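Phone contract ended, keep the old handset or go for a new one?

Posted in: Household & Money

moorhen_30
Mar 27, 2025
My contract runs out in May and the shop has already started ringing me. I've had the same phone for years and there's nothing much wrong with it apart from the battery, which is down to nothing by teatime. They want 764 pounds for the one my sister has, or I can spread it out and pay more. A new battery fitted at Michalík, the little repair place by the station, is 30 pounds.
I know what the sensible answer is. But I do like a new phone, and I haven't treated myself since we did the bathroom. What would you lot do?

Cladoswood
Battery. Easy. I had mine done last year and I got home thinking I should have done it two winters ago. Put the rest in a savings account and forget it's there.
Also don't talk to the shop when they ring. They rang me during my tea and I nearly agreed to a tablet.

teapot_annie
Going to disagree with Cladoswood here. A battery's fine if the phone still gets its updates, but if it's an old one then your banking app will stop working one morning and you'll be stuck. That happened to my mum in the queue at the garden centre, with a trolley full of compost! Check the updates before you spend anything.
I'd buy second-hand, myself. Somebody else has paid the silly price and you get a perfectly good phone. My current one was 352 pounds with a case thrown in, and the only thing wrong with it was a scratch near the charging hole.

Onetti
Second-hand is a lottery though. I bought one that looked lovely in the photos and the speaker buzzed every time anyone with a deep voice rang me. My brother has a deep voice. I sent it back and it took weeks to get my money.
If you do go that way, moorhen, buy from somewhere with a proper returns policy and keep the box.

moorhen_30
Thanks all. Just looked and mine gets updates for a good while yet, so that's one worry gone. My sister says I'm being tight. She changes hers every time there's a new colour.

Vendula Vondráček
Hello, I don't post much but I've got opinions on this one! I've kept phones going until they fell to bits, and the thing that finishes them off in our house is the glass, every time. So whatever you decide, price up a new screen as well. I was quoted more for a screen than the phone was worth (it was a nice big one, which makes it worse) and that's when I gave in and replaced it.
I've gone back to a plain black one since. No fancy back, no curved edges. I can hold it properly and it doesn't slide off the arm of the sofa like the last one did.

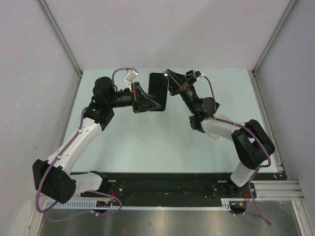 Plain black phone, held up on its long edge over a pale green table.

The other thing I'd say is clear it out before you judge it. Mine was slow as anything and I was blaming its age, but I had years of videos from school concerts on there, most of them the back of somebody's head. Moved the lot to the computer and it perked up.

teapot_annie
Yes to clearing it out. I'd go further and wipe it completely and start again, it's like moving house.

Cladoswood
Moving house is the worst thing you can do to a person, Annie. I would not wipe it. You lose all your little settings and then the alarm goes off at the wrong time for a month. Delete the videos and leave the rest alone.

teapot_annie
You back it up first – then you lose nothing. I've done it on three phones.

Onetti
I'm with Cladoswood on this. I backed mine up and still lost every message from before Christmas.
Has anyone used Clinen for cases, by the way? I want one that doesn't go yellow.

Vendula Vondráček
Had one of theirs, it was all right. A bit slippy. I'd get one with a rubbery edge.

moorhen_30
Right, I'm booking the battery. I'll go SIM only when the contract's up and put the difference in a pot, and if the screen goes then I'll have the second-hand money sitting there. Moving the videos tonight. Not wiping it, sorry Annie.

teapot_annie
I'll forgive you. Let us know how the battery gets on, and ask them if they clean out the charging hole while it's open. Mine was full of fluff.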